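Search minutes Go

Nundville Shared Workshop – Sorting Arm Build, Minutes of Meeting

12/08/2020 – posted by Áine Gilmartin
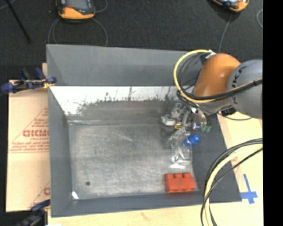 Page last changed: 12/08/2020 edits by Á. GilmartinPresent: Senan Conneely (chair), Áine Gilmartin (minutes), two members from the Tuesday bench group. Apologies from Kavanagh.

1. Last minutes. Agreed with one correction: the Anden power supply was lent, not donated.

2. Bin. The metal bin stays on the wood bench, with the clamps on its left side. Senan wants a stop on the right as well. The blue tape cross by the lower right corner is not to be lifted until he has measured from it.

3. Test items. A toy brick and a clear plastic bottle for now. Áine asked for something flat to be added. Agreed, but not before September.

4. Cables. Long discussion. The yellow cable loops out over the back of the bin, and the black ones follow it. Senan would like them in a sleeve. Áine prefers ties – cheaper, and easier to undo. Ties to be tried first. The bundle at the front right corner is to be rerouted behind the arm.

5. Controllers. Both orange-and-black handhelds are to go on a shelf when not in use and not be left on the floor. Senan to put up the shelf.

6. Money. Spent to date $1,659 out of $2,000. Evness has quoted $32 for spare gripper pads. Approved.

7. Any other business. The bench light is still flickering. The key to the side door has been found.

Next meeting: first week of September, same room.

Shares: 2 | Comments: 0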